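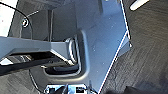
The slot in the panel, light blue-grey with a few white flecks.

Ticket 316: newsletter sign-ups vanishing
2 min read
Print | E-mail

Right, I've finally got somewhere with this so I'm writing it all up before I forget. People fill in the sign-up form on the Plarora site, get the thank you page, and then never turn up on the mailing list in Zundevlow. No error, no bounce, nothing in the log (I looked. Twice!).

First I blamed the spam filter and switched it off for 20 minutes. Still nothing, so it's back on.

Then I tried signing up with my own addresses. The Kesar one went through and the Karagiannis one didn't, which had me chasing mail settings for most of an afternoon – a complete waste of time, don't bother. The only difference was that I'd ticked the "monthly round-up" box on the first one and left it alone on the second.

So it's the box. Leave it unticked and the form sends an empty list name, and Zundevlow just bins the whole entry. It looks like it's been like that since we changed the form in September, sorry everyone.

What I've done: set a default list, cleared the cache, waited the full 60 seconds and tried again with the box unticked. Went straight in, lovely.

Still to do: the form keeps its own copy of entries for 30 days, so I'll export those and add the missing ones by hand. Please leave the ticket open until I've done that.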